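Pullismont Gear Works to Move Production to Former Dornolley Dairy Building

DORNOLLEY, October 22, 2024 – Pullismont Gear Works, a maker of small metal gears and replacement drive parts, will move its production to the former dairy building on Steiner Road in Dornolley. The company has signed a long-term lease on the property and expects to complete the move in March.

The new site gives Pullismont room to bring machining, heat treatment and shipping under one roof. The company now divides that work among three rented units, and parts are trucked between them several times a day.

All 152 current employees have been offered positions at the new location. Hours and pay will stay the same. A shuttle from the present main unit will run at the start and end of each shift for the first year, for employees who do not want to drive the extra distance.

Pullismont makes spur gears, helical gears and shafts for repair shops, farm equipment dealers and manufacturers of packaging machinery. Its standard catalog lists 833 parts. Custom orders can be as small as seven pieces, and that minimum will not change after the move.

"We have customers who need one odd gear for a conveyor that has been running for decades," said Nathalie Nijs, director of operations. "We want to keep doing that work, and we ran out of floor space for it two years ago."

The dairy building has stood vacant since its last tenant left. Work on the roof and loading docks has begun, and new electrical service will be installed over the winter. The old cold store will become the inspection room, where its thick walls will help keep the temperature steady for measuring.

Orders will be taken throughout the move. Machines will be transferred in stages, and customers with standing orders of up to 600 pieces a month will be contacted by their sales representative to confirm delivery dates. Phone numbers and email addresses remain the same. The mailing address for returns will change when the final unit closes, and the new one will be printed on all packing slips.

Applications for machinist and shipping positions at Dornolley will open after the new year.
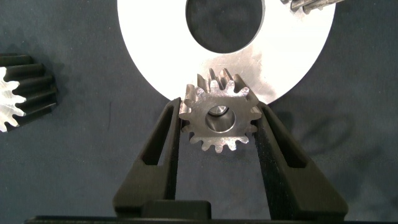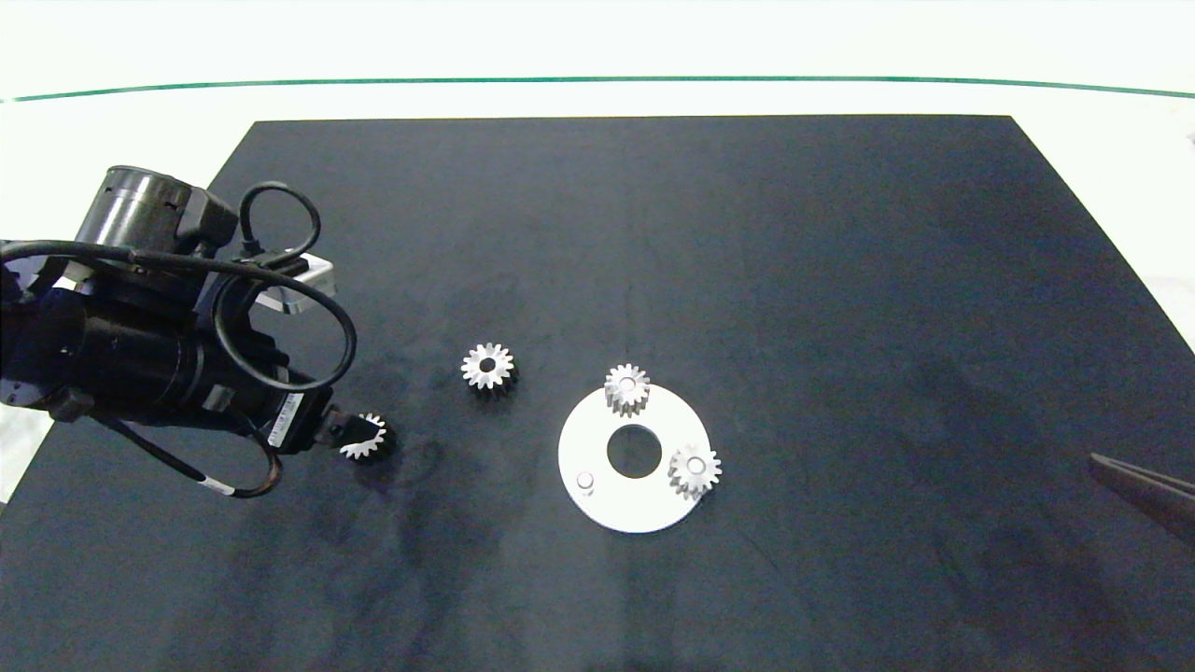
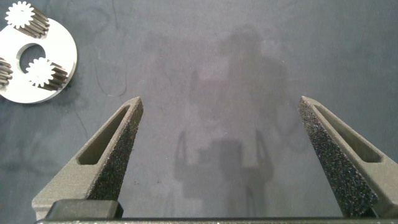 Nathalie Nijs
Director of Operations, Pullismont Gear Works

Customers with questions about an open order should have the order number ready when they call. Repair shops that collect parts in person may continue to use the counter at the present main unit until it closes. Counter service will then resume at the Steiner Road entrance, with parking at the side of the building.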